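Lenihan Rooms – Furniture and Floor Safety Check
Date of check: Wednesday, February 18, 2026
Checked by: Helju Kütt
Next full check: September

Notes on how I filled this in. "OK" means I tested it myself with my hands or my weight. "Watch" means it can be used but must be looked at again. "Fix" means it must be repaired before the next booking. I have put comments also where the answer is OK, as some points were argued last time and I wish to have them written.

1. Entrance and corridor

1.1 Door closes by itself and does not slam – OK
1.2 Door mat lies flat – Watch
Comment: One corner rises when the door is opened quickly. I turned the mat the other way and it stayed down, but I tried it only a few times.
1.3 Corridor free to walk through – Fix
Comment: The folding chairs are again kept behind the coat rack. They were moved in autumn and they came back. Please use the store room, there is place on the left side.
1.4 Light switch plates fixed – OK

2. Tables

2.1 Legs tight – OK, except one table by the window, see 2.4
2.2 Corners and edges without splinters or sharp places – OK
Comment: I passed a cotton cloth along every edge and it did not catch. This is the method from the Pirlow booklet and I find it better than the fingertip, which gets used to the surface after a few tables.
2.3 Table stands without rocking – OK
Comment: On carpet a table can seem steady when it is not. Push down at each corner in turn, then at two opposite corners together.
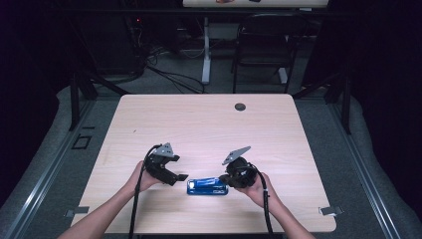 2.4 Bolts under the tabletop – Fix
Comment: The window table has 2 bolts that turn by hand. I tightened them, but the thread feels tired and I do not trust it. The table may stay for light work such as writing and cards. Please do not put the urn on it.
2.5 Load label present and readable – Watch
Comment: The label says 200 kg on the long table from Viritz, but the other tables have no label at all. I wrote to the supplier, Jekham, and asked which number is correct for them. Until the answer comes, nobody should stand on any table to change a lamp. There is a ladder.
2.6 Surface clean, no sticky remains – OK
Comment: The tape from the craft group was removed well. Thank you to whoever did it.

3. Floor

3.1 Carpet fixed at the walls – OK
3.2 Carpet seams – Watch
Comment: The seam near the radiator is opening a little. A heel could go in. I put a chair over it for the time being, and I ask that the chair is not moved.
3.3 Extension leads not across the walking way – OK
3.4 Cleaning done before inspection – OK

4. Chairs

4.1 Feet caps present – Fix
Comment: 6 caps are missing. New ones must be the round type, the square type falls out in one week. The order number in the Pirlow list is 133.
4.2 Backrests firm – OK
4.3 Stacks not higher than the mark on the wall – OK

5. Surface finish

5.1 Varnish or oil complete, no bare wood – OK
Comment: Look along the top with your head low, against the light of the window. From straight above you will miss the dull places. I found none this time, though in the last check there were two near the sink.
5.2 No cracks wider than a fingernail – OK
5.3 Cleaning product suitable – Watch
Comment: The bottle in the cupboard is for tiles. It may do nothing bad, but it says clearly on the back not to use it on wood. I would like to change to plain soap.
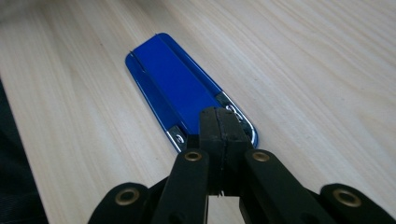
Deividas Paju does not agree about the soap. He wrote under my list that plain soap leaves a film, that a film shows every cup ring, and that a cloth only a little damp is enough on all days except after meals. He also asks that 5.3 is changed from Watch to Fix and that the tile bottle goes to the washroom today.

I accept the second part. The bottle is moved and 5.3 is now Fix until we agree on a product. For the soap, I propose that we try it on the underside of one table first and look after one week.

6. Open points from the last check

6.1 Window handle – done
6.2 Store room shelf bracket – done, but one screw is shorter than the others. Please replace it.
6.3 First aid box – plasters refilled, scissors still missing
6.4 Key list – not done, moved to the September check

Signed: H. Kütt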